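Sourdough, month three
13 Apr 2019

So the rye loaf finally worked. I've been threatening to write this post since February, when I had a starter that smelled of nail varnish and a freezer full of things I was calling breadcrumbs, and I kept putting it off until I had something decent to report. Yesterday I did!

If you missed the earlier moaning, I was given a blob of starter by Ragnheiður Mogensen, who lives two doors up and has been baking longer than I've been able to reach an oven. She handed it over in an old jam jar with a bit of masking tape on it that said FEED ME, and that was the full extent of the instructions. I fed it. I fed it far too much, as it happens, and then I went away for a long weekend and didn't feed it at all, and we've been repairing our relationship ever since.

The first few loaves were all white, made with the strong flour from Pillgate, the mill shop on the way out of town. Lovely flour, very easy to handle, and I still managed to turn out a row of flat grey frisbees. I blamed the oven, then the kitchen (it's freezing in there until May, whatever the radiator claims), then the water. I even bought a fancy bottle of spring water, which my husband drank.

What I was doing wrong was baking to the clock. The book said leave it for five hours, so I left it for five hours, and in my kitchen in winter that dough had barely woken up. Ragnheiður came round, poked it, said "no" and went home again. Now I leave it overnight on top of the boiler cupboard with a plate over the bowl and go by how it looks in the morning. If it's puffy and wobbles when I nudge it, we're off. If it's sulking, I have another cup of tea. 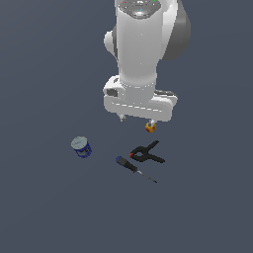
Anyway, rye. Rye is a completely different animal and I wish I'd known that before I tried to knead it. You can't, really. It's like trying to knead wet cement, and it gets under your rings and up your sleeves and I found some on the light switch two days later. These days I just stir it with a wooden spoon and scrape it into a tin with wet hands. No shaping, no folding, no fancy basket. I do own a fancy basket – it's got onions in it.

For anyone who wants to have a go, I use 400 g of dark rye, 370 g of warm water, a good big spoonful of lively starter and a teaspoon and a half of salt. I put a dollop of treacle in as well, which I'm told is cheating in some circles. Stir it all up, tin it, smooth the top with a wet spoon and leave it until you see little holes breaking through the surface. Then it goes into a very hot oven for the first quarter of an hour, and after that I turn it down and give it the best part of another hour. Mine browns quickly at the back so I spin the tin halfway through.

And then you have to leave it alone. I know! I cut into my first one while it was still warm and the knife came out looking like I'd been spreading Marmite with it. A whole day wrapped in a tea towel is what it wants. I managed this by baking on Thursday evening and going to bed.

It was gorgeous. Dense, a bit sour, proper crust on it. We had it with butter and the last of the smoked mackerel, and then I had it again with butter and nothing else, standing up at the counter at ten at night.

Next on the list is something with seeds in. Ragnheiður swears by soaking them first and I've got a bag of sunflower seeds that needs using up, so that's next week's job. I also want to try a sweeter loaf with raisins, but my daughter has gone off raisins and says they're "old grapes", so I might have to make a small one and hide it.

If anybody local wants some starter, shout. I've got two jars on the go now and one of them keeps trying to get out of the fridge.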